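How a Robot's Hands Are Looked After
Machines at Work, part 6
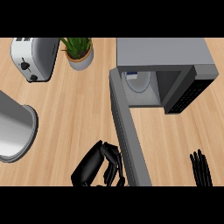 A robot hand is called a gripper. The one in this explainer belongs to a two-armed kitchen robot at Lustmont, a test workshop, and has several jointed fingers. Each joint is pulled shut by a thin steel cable and pushed open again by a spring. Cables stretch with use. When a cable has stretched, the finger stops short of where the computer expects it to be.

Parveen Kiani services both grippers every 300 hours. The work is done in this order.

First, the power is switched off and the plug is locked inside a small box. The key stays in the technician's pocket until the job is finished.

Next, the fingers are wiped with a dry cloth. Crumbs and grease can get into the joints, and a gritty joint wears out early. Each finger is then bent by hand. It should move smoothly and spring back.

The cables are checked with a tension gauge. A loose cable is tightened by turning a screw in the wrist, a quarter turn at a time. A frayed cable is replaced. The spare cables are made by Ritier and are 228 millimetres long.

The last step is called calibration. With the power back on, the robot opens and closes each finger while sensors measure the angle of every joint. The computer stores these numbers and uses them as its new starting point. Before trying a real door, the robot practises in a simulation, a kitchen drawn by a computer, where a mistake breaks nothing.

Every service is written in a logbook. Entry 1172 reads: "Left gripper, one cable replaced. Right gripper, cleaned only."

Words to know
Gripper: the hand of a robot.
Tension: how tightly something is pulled.
Calibration: checking and correcting a machine's measurements.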